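How to plan a budget for hand-held grippers before you order the first one

When we began to plan our collection work at Widonura, I made a budget with one line in it: the grippers. Two of them, and a small sum for shipping. Kirsty Greenwood, who approves our purchases, sent it back the same day with many question marks. She was right. I write down the way we do it now, so other small teams can use it.

Step 1. Write the task list first

Before you open any price list, write which objects you want to pick up and where. Be exact. "Household items" does not help you, but "soft toys, bag charms, small boxes, on carpet" helps very much. The objects decide the finger pads, the opening width and how fast the parts will wear.

Step 2. Separate the unit from the set

The seller quoted us 400 dollars for one Pidirano hand unit. This is the bare unit. A working set also needs a camera and mount, a memory card, a charger and one spare pair of pads. Our full set came to 981 dollars. If you put only the unit price in the plan, you will be missing more than half of the money.

Step 3. Decide how many sets

We bought 2 sets for 6 people who work in turns. It is enough if you make a timetable. With one set all work stops when a screw is lost, and this happened to us in August, on the second day.

Step 4. Make a line for wear parts

Pads, screws and cables are cheap one by one, but the shipping is not. Order them together with the units. Ask the seller these things in writing:
– Are the pads sold alone, or only with the finger?
– Which screw size is used on the linkage?
– How long is delivery for a single spare part?

Borklow answered us in one day. Hebden needed three weeks, so we did not order there, although their price was lower.

Step 5. Make a line for objects

This is the line most people forget. Objects get dirty, get torn and must be changed for new ones. Buy mixed lots of small goods if you can, and keep the cardboard boxes, they are useful for the put-in and take-out tasks. Plan more soft things than hard things. Fur, cord and small chains bend in every direction, and they show quickly if your pads are suitable.

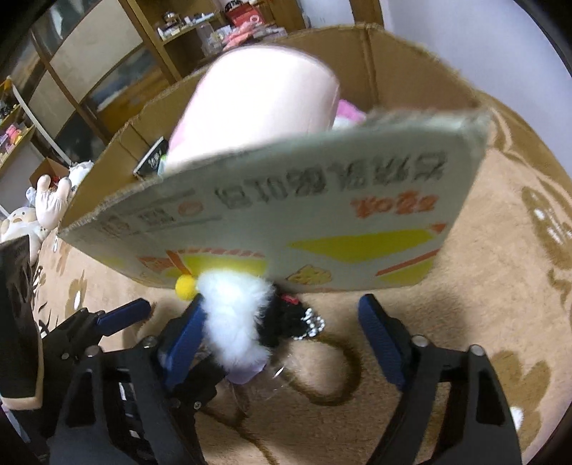 Plush bag charm between the ribbed pads, open box behind.

Step 6. Borrow or rent for a trial

If the seller agrees, take one unit for a week and use your own objects. Sheila Treloar did our trial with a bag of charms and toys, and she wrote down every item which was difficult to hold. Her list changed our order: we took more spare pads and one camera mount less.

Step 7. Keep a reserve

Leave one tenth of the total without a name. Kirsty did not like this line at first – she accepted it when I promised to report every use of it. Customs fees took most of ours.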